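ボタン押しセルの朝の立ち上げと、グリッパのケーブル点検

Drarnoraのボタン押しセルを毎朝起こす係になった人のための手順です。前任のAino Niskanenが残したメモは4行で、うち1行は「気合い」でした。以下はそれを多少なりとも再現可能にしたものです。

用意するもの
・六角レンチ一式(一番よく使うサイズから消えます)
・柔らかい布
・結束バンド
・点検ノート

1. 電源を入れる前に
非常停止が押し込まれていることを確認します。コントローラの電源はまだ入れません。先に手首まわりを見ます。フランジのボルトを指で触り、動くものがあれば対角の順に締め直してください。指で回るボルトを見つけた日は、その日のうちにノートに書くこと。翌日にはたいてい忘れています。

2. グリッパのケーブル
当セルで止まる原因の筆頭です。手首からアームの横へ回るケーブルには、必ずたるみを残します。見た目をきれいにしたい誘惑に負けてぴったり束ねると、手首が大きくひねられたときにコネクタのほうが負けます。逆にたるませすぎると、フレームの角に引っかかります。手首を可動範囲の両端まで手動でゆっくり送り、張りも引っかかりもしない長さを探してください。
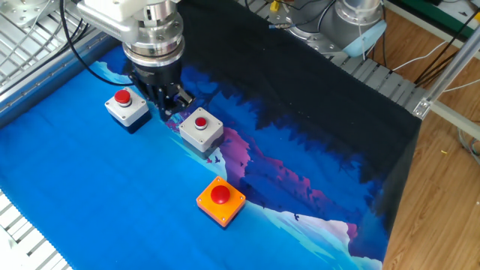 位置が決まったら結束バンドで軽く留めます。軽く、です。ペンチで締め上げたバンドは、次に外す人の恨みを買います。次に外す人はおそらくあなたです。

3. マットとボックス
風景柄のマットはしわを手で伸ばし、端をテーブルの縁に沿わせます。山が斜めなのは絵柄なので直さなくて結構です(直そうとした人がいます)。ボタンボックスは底を布で拭いてから置きます。灰色のボックスとオレンジのボックスではボタンの大きさが違うので、入れ替えたら押し込み位置の教示もやり直しです。オレンジのほうは赤いキノコ形のボタンが付いていますが、セルの非常停止とは別物です。慌てたときに手を伸ばす先を、今のうちに体で覚えておいてください。

4. 原点確認と試し押し
非常停止を解除し、低速で原点に戻します。続いてグリッパをボックスの上方で止め、指先がボタンの中心に来ているか横から確認します。ずれていたらボックスを動かしたくなりますが、まず手首のボルトをもう一度疑ってください。問題がなければ低速で26回押します。なぜ26回なのかはメモにありませんでした。変える勇気がないので、そのままにしてあります。

5. 指先の交換
累計4,000回で指先を外し、摩耗を見ます。ねじは少しずつ交互に緩め、外した左右を混ぜないよう布の上に並べます。組み直したあとは全開と全閉を数回繰り返し、閉じたときに先端がそろうことを確かめてから手順4に戻ります。

うまくいかないとき
・グリッパだけ応答しない:ケーブルの根元を挿し直す。直らなければ手順2から。
・エラー454:可動範囲の外を教示しています。アームは悪くありません。
・昨日は動いたのに今日は動かない:ノートで、昨日最後に触った人を調べる。自分の名前だった場合は静かに手順1へ。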